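Bars wedge against the inclined panel in a metal parts bin. Change the bin or reline it? 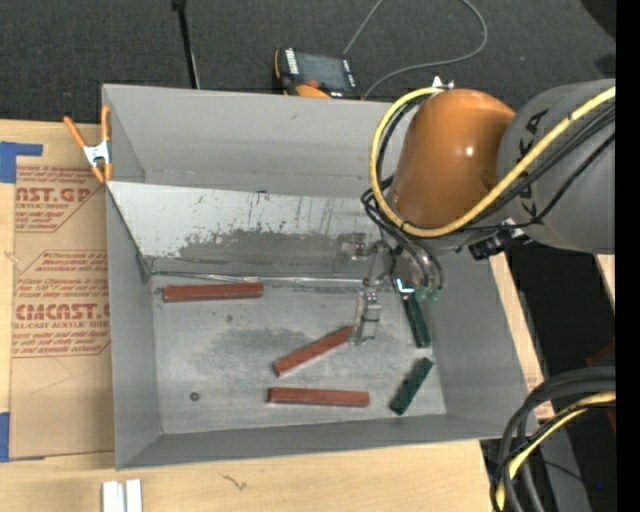

Workholding, Bins & Small Parts Storage

Byung-chul Seok
Posted Thursday, 7:40 am

I have a large gray metal bin on the bench with tall sloping walls and a flat floor. An inclined panel runs the full width below the back wall. Into it go rectangular bars in two colors, reddish-brown and dark green. They end up at all angles on the floor.

Two problems.

First, the lower part of the panel has lost its pale surface. The worn patch is dark gray with ragged edges, and there are vertical scratches through it. The upper part is still whitish. Bars dropped toward the back used to slide to the floor. Now a bar will sometimes stop on the worn patch with one end down, and then the next one lands on top of it.

Second, there is a narrow seam where the panel meets the floor. It has gone shiny. Bars that come to rest parallel to it are harder to pick up than bars lying in the middle.

Bar length is 175 mm. Inside width of the floor is 493 mm. The bin was sold as a 500, which I assume is the outside dimension. It came from Jornen, secondhand, with no paperwork.

What I want to know:

Can the panel be recoated in place, or does it have to come out?
Is there a liner material that will take repeated drops from bars with square edges?
Would a different bin, without the panel, be simpler?

I would prefer to keep this one. The bench position is fixed and the height is right.

Hye-jin Joo
Accepted by poster

Recoating is possible but I would not do it. Any paint or powder coat on that slope will fail in the same place, at the lower part, where the bar ends hit. You would be back here in a few months.

Line it instead. UHMW polyethylene sheet, 3 mm, cut to the full width of the panel less 2 mm for clearance. It has low friction and tolerates edge impact well. Acetal also works but chips at the corners. Avoid rubber on the slope. Rubber is correct for a floor, where you want the part to stop, and wrong for a surface where you want it to slide.

Procedure:

Empty the bin and vacuum it. Take out any stray hardware. A loose nut under the edge of a liner will lift it.
Scrape the ragged edges of the old surface until nothing flakes. You do not need bare metal everywhere.
Degrease with isopropyl alcohol.
Fasten the sheet mechanically along the top edge with low-profile rivets or countersunk screws. Adhesive alone does not hold on UHMW unless you buy it with an etched back.
Let the bottom edge run past the seam and lie 15 to 20 mm onto the floor. Bend it over a rounded former with gentle heat first. A sharp fold will crack.

The last step deals with your second problem. With a radius at the foot of the slope, a bar cannot sit square into the corner, and you get some clearance under its long edge.

On dimensions, measure the panel itself at the top and at the foot before cutting. Your walls slope, so the two widths will differ, and the floor figure of 493 only applies at the bottom. I cut one to the floor width some years ago and had a gap on each side wide enough to trap a washer.

If the bars carry any markings you need to read later, check that the liner color does not transfer. Natural white sheet has not given me trouble. Black sheet has.

Gunnlaugsson

Just buy a new one. Plerex does a flat-bottomed bin with no slope, 200 deep. Ours has been fine since March. No idea if it fits your bench.

Byung-chul Seok
Reply to Gunnlaugsson

Thank you. 200 deep is too shallow for me. I need the tall walls.

Byung-chul Seok
Reply to Hye-jin Joo

I measured as you suggested and the top of the panel is wider than the foot. I will make a cardboard template for the taper. Is there a reason to use screws over rivets along the top edge?

Hye-jin Joo

Screws, if you can reach the back of the panel to fit nuts. You will want to replace the sheet at some point and drilling out rivets leaves swarf in the bin. If the back is closed, use rivets. The supplier in Zoltodbridge will cut the taper for you if you send them the template, and they sell offcuts of 3 mm by weight.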